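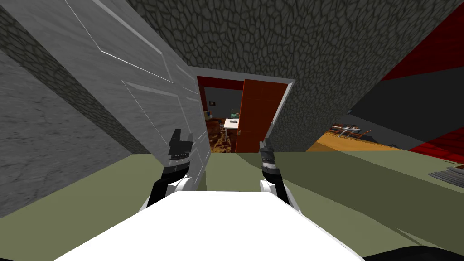

Figure 2. Robot's view in the simulated apartment, with both grippers raised and a doorway ahead.

4.1 Collecting demonstrations by remote control

All demonstrations were recorded in the Flircombe simulator. The operator sees only the rendered view from the robot (Figure 2) and drives the base and both arms with a pair of hand controllers. No overhead map is given. The doorway task starts in one room and ends once the base has fully crossed into the next, with the arms held in front of the body throughout.

We collected 352 demonstrations and kept 262. A run was dropped if the base or either arm touched the door or its frame, or if the operator paused for more than 17 seconds. Wall textures, floor colors and furniture were drawn at random for each run, while door width was held fixed.

Operators found the tilt of the view hard to judge at first, and almost all contacts came from turning too early. We did not correct the tilt — the policy receives the same view at test time, and a leveled image would have broken that match. Gripper commands were logged even though the task does not need them, so that the same action format could be used for the grasping tasks in Section 4.2.

For comparison, a second set was recorded by hand guiding on the Cutton base, following the procedure of Wolter and Bashir. Those runs are treated separately in Section 5.

Contact: corresponding author | © 2021 The authors | Back to top
Shares 17 | Comments 2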